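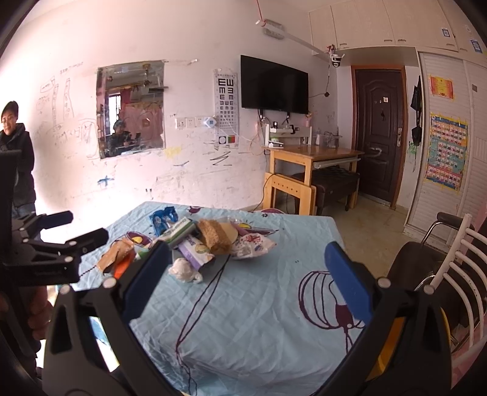

October quarterly report to the Covden Fund
Wednesday, October 10, 2018
By the Lillstead Pantry office

This report covers the third quarter of the grant for packaged food sorting and parcel packing at the Lamthorpe site. The previous report went in at the end of May, so some of the items below go back further than the quarter itself.

Sorting

Donated goods now go to one table in the middle of the room before anything is shelved. In the spring we were sorting straight from the collection bags onto the shelves, and mixed items ended up wherever there was space. Under the new arrangement a bag is emptied onto the table, the wrappers and spare carrier bags are pulled out, and the packages are split into groups before they move.

The table is kept covered with a cloth. We tried working on the bare top in June and small packets slid off when larger ones were pushed across. The light-blue cloth with the purple print holds things in place better, although it wrinkles and has to be pulled straight between batches. We own two cloths and wash them in turn. A third would be useful and has been added to the purchase list for next quarter.

Boxes and soft packages still arrive mixed together. Boxes are quick to deal with. Soft packages take longer, and shiny ones are the worst, as the lettering is hard to read under the ceiling lights and people turn them over several times looking for a date. We moved one floor lamp nearer the table in August. It helped on that side only.

Loose wrapping is a bigger share of the work than we planned for. Crumpled bags get set down with the goods and then have to be opened and checked, in case something is still inside. We now keep a bin at each end of the room and ask that a bag be shaken out and thrown away before the next one is opened. This is followed most of the time. On busy days it slips and the bags pile up with everything else.

Packing

We packed 300 parcels in the quarter, against a target for the full grant year of 1,000. The first two quarters were slower than planned and we do not expect to make up the whole difference by the end of the year. The present rate is one we can hold with the room and hours we have.

Packing took place on 21 days. We lost several sessions in July when the room was needed for another booking, and one in September when the heating was being worked on. Parcels are made up from the sorted groups in a fixed order, with boxes at the bottom and soft packages on top. Before this was written down, each packer had a different order, and crushed packets were the most common complaint from households.

The packing list was shortened in August. It had grown to two pages and people had stopped reading it. The current version fits on one side of a card and hangs by the door. Lamthorpe asked for a copy for their own store and we sent one.

Supplies and spending

Shelving from Ververidis was delivered in the second week of July and put up the same week. One upright was bent and was replaced without charge. The lower shelves are in full use. The top shelf is too high for most people to reach safely, so it holds empty cartons for now.

Spending on cartons and tape is on budget. Spending on bin bags is over, for the reason given under sorting. We would like to move a small amount from the printing line, which is underspent, to cover it, and ask for the Fund's agreement.

Problems still open

Torn and opened packages have no set place. They are put to one side on the table and sometimes get swept back in with the rest. We need a marked tray for them.

The date check is done twice for some items and missed for others. We plan to do it once only, at the table, and put a colored sticker on anything that has been checked. Stickers have been ordered.

Storage between sessions is tight. Anything left unsorted at closing goes back into bags and has to be emptied out again next time, and that is wasted effort. A lidded crate under the table would solve most of it.

Next quarter

The damaged goods tray and the stickers will be in use from the first session in November. We will also try sorting in two shorter sittings per session, with the table cleared fully between them. Figures for this will be in the January report, along with the final count of parcels for the year.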